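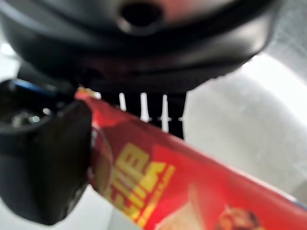

Anora Neighborhood Seed Library
Minutes of the July general meeting
Held in the reading room on Kovine Street, 6:30 p.m.

Opening

The meeting opened at 6:35 with a very full room. Extra chairs came in from the hallway and a few people sat happily on the window ledge. The June minutes were approved with one correction: the bean packets that went to the Fragkou community garden were pole beans, and the minutes had them as bush beans. The garden has already put up the poles, so no harm done.

Spring season report

What a spring! Members and visitors took home 1322 packets between the March opening and the end of June. Tomatoes went fastest, as always, but the surprise was okra, which was gone by the second week of April. Several members asked for twice as much next year. The chair of the seed group said that depends on how many people let a few pods dry on the plant this fall, and a good number of hands went up right there.

Lettuce was slower. We still have plenty of the speckled romaine, and it can be sown again in late August for anyone who wants a fall crop. Please take some. Take a lot!

The germination tests were finished on the kitchen counter at the Irnier annex, using damp paper towels. Peppers did well. The older parsnip seed did badly enough that it will be composted, and the meeting agreed to keep parsnip seed for one year only from now on.

The 1996 squash

A member brought in a jar of winter squash seed, labeled 1996, found in a relative's basement. There was a lively discussion about whether any of it could still be alive. Opinions ran from "not a chance" to "my grandmother would have planted it." Agreed: half the jar will be tried this month in trays at the annex, with bottom heat, and the other half stays in the cold box. If even one comes up we will grow it by itself, well away from other squash, and pollinate by hand so that the seed stays true. 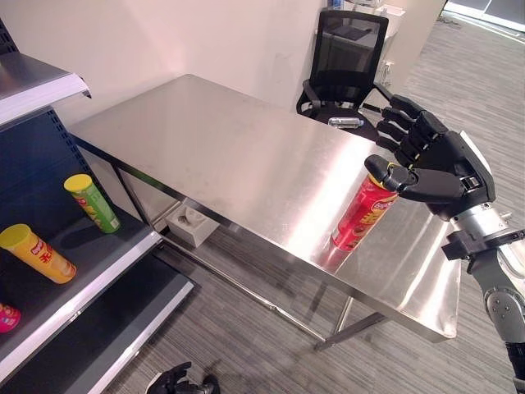
Packet printing

The current paper packets are fine but the flap does not stick well once people open them at home. Two samples were passed around. The brown one with the longer flap was the clear favorite, and it takes pencil better too. Moved and seconded to order 3233 of them, an odd number that comes from using up exactly what remains in the supply budget. Carried, no one against.

There was a side discussion on what the packet should say. People want the variety, the year saved, and the neighborhood it was grown in. A line for "what the grower liked about it" was suggested and went over very well — one member said the notes in the tomato drawer are the best reading in the building. It will be added on the back.

Fall seed cleaning day

Set for September, in the annex, from 10 a.m. until the work is done. Bring screens, bowls, old pillowcases and a fan if you have one. Tomatoes need to be fermented at home beforehand, and the instruction sheet will be at the front desk by the middle of August. Children are welcome and are usually better than the rest of us at shelling beans.

Lunch will be potluck. The sign-up sheet already has four bean salads, so something else would be lovely.

School visits

The grade school has asked for two sessions this fall. We can offer up to 300 sunflower seeds per class, enough for children to plant some and take some home. The meeting was warmly in favor. Three members offered to lead and will sort out times with the teachers.

Other business

The drawer marked "Herbs, misc." is to be sorted. Dill, cilantro and fennel are all in there together and some envelopes have no name at all. Unnamed ones go in a mystery bowl at the desk.

The back gate at the annex sticks. Lift, then push.

Next meeting: August, same room, 6:30 p.m. Whoever has the good label maker, please bring it.

Meeting closed at 8:10 p.m., followed by plum cake.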